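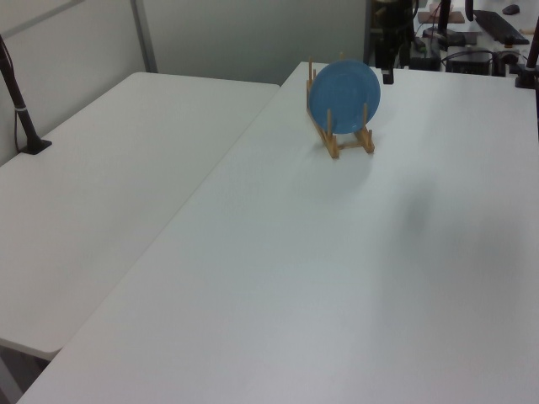

The Dreltenness plate-rack fault

Print this article | E-mail this article
14 shares | 4 comments

The Dreltenness plate-rack fault is the name usually given to a grip failure found in a robot arm while it was being taught to put plates into, and take them out of, an ordinary wooden dish rack. It takes its name from the Dreltenness workshop, where the work was carried out, and it is remembered chiefly as a plain and rather instructive case of a machine believing it was holding something when it was holding nothing at all.

Background

The workshop had been running household tasks for some while under a programme called Nedau, which covered the sort of chores most of us do without thinking: folding, wiping, stacking and putting away. The dish rack was thought to be one of the gentler ones. A plate has to be pinched near its rim, lifted clear of the pegs and kept upright on the way out, and a person will happily do all of that while talking to somebody in the next room. For an arm with two fingers it is a fussier business, as the plate is thin, the pegs stand close by and there is not much room to be wrong in.

The control software, known as Gautam, judged whether a plate had been picked up by looking at how far the fingers had closed. If they stopped before meeting, it took this to mean that there was something between them.

The fault

In May, after 1780 attempts had been logged, the arm began to carry out the whole of its lifting and placing routine with empty fingers. It would reach down to the rack, close, rise, travel across the table and open again with great care over the spot where the plate was meant to go, while the plate stayed where it was among the pegs. Each of these runs was entered in the record as a success, and so the figures looked very healthy indeed for a time.

The cause was a modest one. A screw in the finger mounting had worked a little slack, and one finger was binding before it reached the end of its travel. The gap left over was close to the thickness of a plate, and Gautam, having no other way of telling, accepted it.

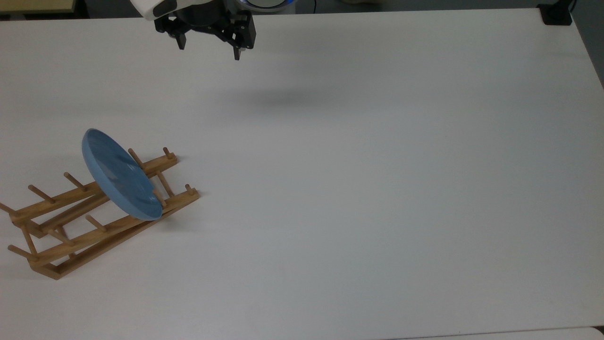 Matěj Pešek, the engineer who traced the trouble, spent the better part of an afternoon looking in the wrong place, having first suspected the camera settings. He wrote afterwards in the workshop log that he "should have looked at the hand before the eyes".

Safety concerns

No one was hurt and no crockery was broken. The worry was of a different kind, for a machine that reports a plate safely delivered may be sent straight on to fetch another, and two plates pressed into one slot could well end in splinters near somebody's hands. The opposite mistake, in which a held plate is taken for an empty grip and let go in mid-air, was considered at the same time.

Remedy

The mounting was tightened and a check of the closed fingers was added at the start of every session. Gautam was also changed so that a lift must be confirmed by a second reading, taken from the load on the wrist, before the arm is allowed to move away from the rack. This lengthened each attempt by around 20 per cent, to a certain amount of grumbling.

The same check was later taken up at Pririne, a sister workshop, where the arms are used for cups and bowls.

See the log entries from the Nedau programme for the earlier, unrelated trouble with tea towels.

Last updated: February 2025
Print | E-mail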